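Subject: Re: [Gorkositz-kitchens] marble, one more time
From: Svyatoslav Semeniuk
To: Gorkositz-kitchens list

On Tuesday, Liudmyla Fedoruk wrote:

> We finally have the quote from Fekico for the kitchen, 3686 for
> the stone, cut and installed. The saleswoman says their new sealer
> makes marble "as easy to live with as quartz" and that we only
> need to redo it every 6 years. She also said etching is mostly a
> myth from the days of bad sealers. I love the look and I'm ready
> to sign. Has anyone on the list lived with it? Is there a reason
> not to?

Liudmyla,

I'd hold off signing until she puts the etching part in writing. My guess is she won't.

A sealer slows down stains. Oil, coffee and red wine take longer to soak in, so you have time to wipe them up. Etching is a different problem. Lemon juice, vinegar or tomato sauce eats at the surface of the stone itself and leaves a dull spot, and an ordinary soak-in sealer does very little about that. If Fekico's product is really a film that sits on top, then maybe it helps, but then I'd want to know what happens when somebody drags a cast iron pot across it, and who pays to strip it.

Six years sounds like a number picked for a brochure. Six years in whose kitchen? We had marble in the old apartment and water quit beading next to the sink long before that.

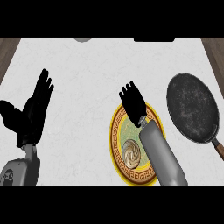 White marble with faint gray veining, computer rendering.

I'd be careful about choosing from renderings, too. You get very even light and hardly any shadows, and that is no help in judging how a dull spot will look by a window at four in the afternoon. Go to the yard, look at the slab you'll be getting, and ask for an offcut. Have them seal it with the same product, leave half a lemon on it overnight, and look at it sideways in the morning. Any shop that won't hand over a scrap before taking that kind of money has told you something.

Also ask whether 3686 includes the sink cutout and hauling away the old top. Condard's quote to us didn't, and we found out on the day.

I know Tsai will write in to say his has been perfect. He eats out.

If you like the look of worn stone, buy it and enjoy it. I just don't buy the part about quartz.

Svyatoslav

--
You are receiving this because you subscribed to Gorkositz-kitchens.
To leave the list, send a blank message with "unsubscribe" as the subject.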